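Packing Away the Little Things
26 Jun 2022
By the Branside Kitchen Notes desk

I have a weakness for small containers, and if you're reading this page I suspect you do too. Yogurt tubs, lunch boxes, the little bins that come free with something else – they all get saved, and by May the cupboard under my counter wouldn't close. So I took the whole lot out one rainy afternoon and started over, and I thought I'd pass along what helped.

First, clear yourself a plain, dark surface if you have one. Pale lids disappear on a white counter, and bright little odds and ends are so much easier to spot against black. Then bring out only a few pieces at a time. I know it's tempting to tip the whole drawer out (I did, and then had to make supper around it!). 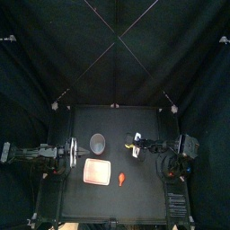

Next comes the matching. Lay each lid flat beside the container you think it belongs to and try it before you put anything inside. If a lid has no partner after two tries, it goes in the recycling or gets a new life as a tray for rings, clips or seed packets. Shallow lids with a raised edge are lovely for that.

Small loose things go in last, and the deeper bins suit them best. Tip the bin on its side and slide them in with your hand – much kinder to the knees than chasing whatever bounces off the table. I keep mine to some 18 containers now, and when a new one comes home from the Osham market, an old one has to leave.

Comments (3)

Tried the dark surface idea with an old black tablecloth. Found two lids I'd given up on.

Do you wash the lids separately? Mine warp on the bottom rack.

Lids on the top rack, always! My aunt taught me that one and I've never lost a lid since.

Contact us | © Branside Kitchen Notes | Back to top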